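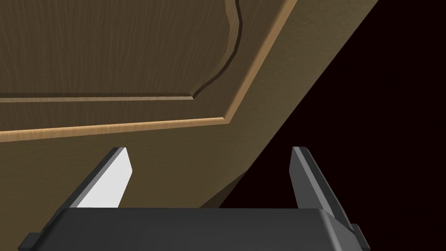

So I finally got to hear Eulalia Zapata sing live, and I've been humming ever since! She played the old movie theater in Gilville on Saturday, 35 bucks a ticket, and I would have paid double (don't tell the box office). My sister came along even though she claims she doesn't like country. She knew every word of "Medina" by the second chorus.

If you only know Eulalia from the radio single, go back to her first record, Toserholm. It's just her and Gervasio Montecinos on pedal steel, and it still sounds like two people up way too late in a kitchen. She did four songs from it, all in a row, with the band sitting out.
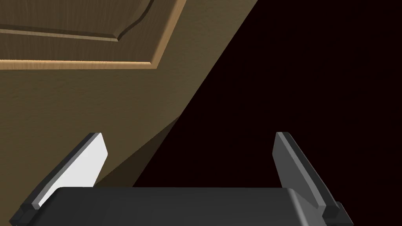 Then the drummer came back and it got loud – really loud, my ears were ringing all the way home. The encore was a waltz I'd never heard before. She said it's going on the new album in October, and that she's rewritten the last verse 18 times. I bought a T-shirt in the wrong size and a poster that got bent in the car. If anybody taped that waltz, please email me.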